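Section 4. Setting Up Your Cludura Desk in Its New Home

By now your desk is standing on its own legs, and we hope somebody has made you a cup of tea. This section covers placing it, leveling it and running the cords, and most people get through it in an evening without any trouble.

Choosing the spot

1. Pick a wall with an outlet you can reach without crawling. The power cord is 69 inches long, and it needs a little slack at both ends.

2. Ask a second person to help you lift. The large desk weighs 118 pounds with the top attached, and dragging it will bend the feet.

3. Set the desk down with its back edge toward the wall, leaving enough space for a plug to pass behind.

CAUTION: Never lift the desk by its top alone. Take hold of the steel rails underneath, one person at each end.
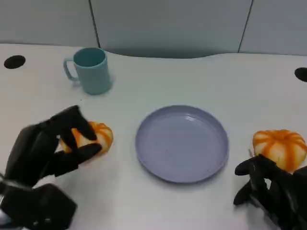
Fig. 4-1. White top with back edge toward a paneled wall.

Leveling

4. Lay a spirit level across the middle of the top, then front to back. Older floors can surprise you, so please do check both ways.

5. Turn each foot clockwise to raise that corner. Go a half turn at a time and look at the level again before you do more - it is very easy to overshoot and end up chasing the bubble around the room!

6. Once the bubble sits still, tighten the lock nuts by hand.

NOTE: Carpet settles under a new desk. Check the level again after a week or so.

Running the cords

7. Unplug everything first. Drop each cord through the nearest opening in the top, plug end first, and clip it to the tray below.

8. Keep your lamp and your phone charger on separate clips, so you can take one away later without disturbing the other.

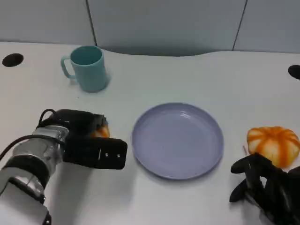
Fig. 4-2. Round openings in the top, with mug and plate.

9. Plug the tray strip into the wall last of all. Do not chain a second strip to it.

Caring for the top

Wipe up spills soon after they happen, using a soft cloth and a drop of dish soap. Skip the scouring pads, and put a trivet under anything straight from the stove.

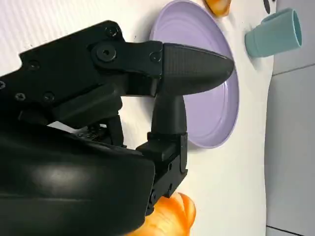 Cludura Owner's Guide - Page 54

If a mark won't come out, write to Madhu Solanki at our Ollari service desk before you try anything stronger. Please include the order number from your packing slip, and a photo of the mark taken in daylight if you can manage one.

Continue to Section 5 to fit the drawer.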